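**Visual odometry drops out over the bedspread**

Posted by ikness_rob in Perception

I'm running Skastamgate on the clothes folding set, two handheld grippers, one pose track each. Tracking is fine until the fingers go down into dark fabric. Then the feature count falls from 391 to 24 and the pose jumps. 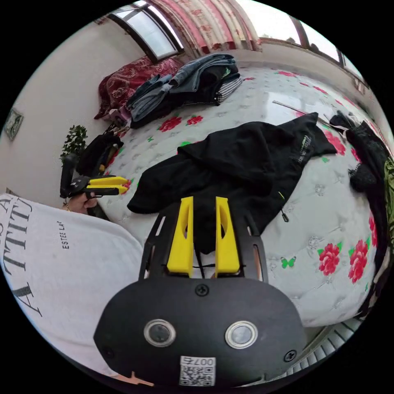 *Fingers in the black garment, second gripper at left.*

Same settings for both grippers, keyframe window 216. Is it the black cloth, or the roses and butterflies repeating on the cover? I've tried a higher contrast setting and it got worse.

**Borislav Dimitriou**

Could be both, but check your mask first. The gripper body and the fingers stay put in the view, so any features on them tell the solver you aren't moving. Mask the whole housing and the full travel of the fingers, open and closed.
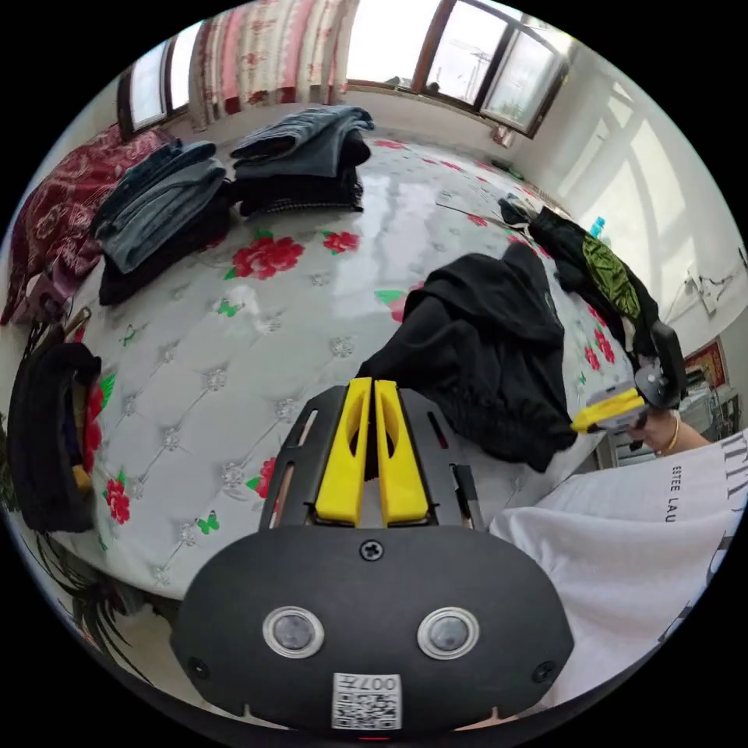
Then mask the other gripper and the arm, which move on their own. After that, cap features per grid cell and set the total to 900, so the window and curtain colours don't take the lot. For repeated prints, tighten the ratio test before you touch anything else.

**vastico_lee**

try a different bedspread

**krasniqi_dev**

Agree with the mask. I'd also lock exposure if your driver allows it. Bright windows behind dark cloth are hard on auto exposure.

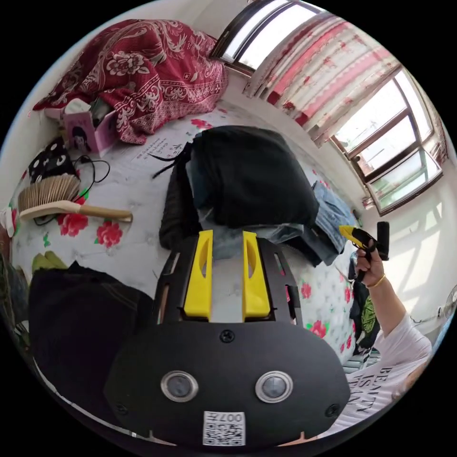
*Black bundle on the bed, daylight behind.*

If it still jumps, let the IMU carry the pose until the features come back.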